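The boardwalk at Inholm is open again, and I was out there before seven in the morning with a thermos and two pairs of socks on, so you're getting this one fresh.

If you've missed the saga, the wooden path across the Inholm marsh closed in December after a storm shoved a whole section sideways into the reeds. I walked up to the barrier more times than I'd like to admit, took a grumpy photo of the closed sign, and walked home again. My camera roll from that stretch is mostly puddles and one very patient heron.

Well, the barrier is gone! The new section is 388 feet long and sits a bit higher than the old one, which matters if you've ever done that crossing at high tide with water sloshing over your boots. The planks are still pale and they smell like a lumber yard. Give them a winter and they'll go gray like the rest, but right now they look great in early light, all stripes and long shadows. I got down on my stomach for a low shot and had to be stepped over by a jogger (sorry, jogger).

Flurina Pfister, who ran the repair job for the Mestberg trails office, was at the far end when I got there, checking bolts. I asked her what took so long and she laughed at me. "We couldn't get the equipment in until the ground firmed up," she said. "Then the birds started nesting on the east side, so we worked from the west and stayed quiet about it." She told me the crew drove 102 new posts, a lot of them by hand from a flat barge.
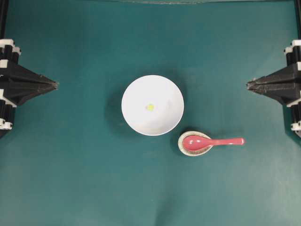 The other piece of news is the little viewing platform, about two thirds of the way over, where the path bends toward the Sepúlveda farm. It used to be a spot where you squeezed against the rail to let people by. Now there's a proper square deck with a bench and room for a tripod, and I plan on hogging it. You can see clear across to the hills from there, and on my way back the fog was lifting off the channel in strips. I took way too many pictures of that. Maybe four are any good.

I ran into Hiếu Võ on the platform with his enormous lens. He'd already spotted a bittern, of course, and by the time I got my lens cap off it had gone back into the reeds. He's leading a slow photo walk over the boardwalk later this month, leaving from the Mestberg side at 6 in the morning, and there's space for 15 people. Phones are fine, fancy cameras are fine, and dogs will have to sit this one out. You can put your name down at the Prarineo coffee counter by the parking lot, where they're keeping a list next to the register.

A couple of practical things. The east parking lot is still half mud, so use the Mestberg lot if your car sits low. Bikes have to be walked across for now - there are signs at both ends. And the last few yards before the farm gate are still the old planks, which were slick as anything this morning. Flurina says those get replaced in the fall.

I'm going back tomorrow if the fog holds. I still owe myself a bittern.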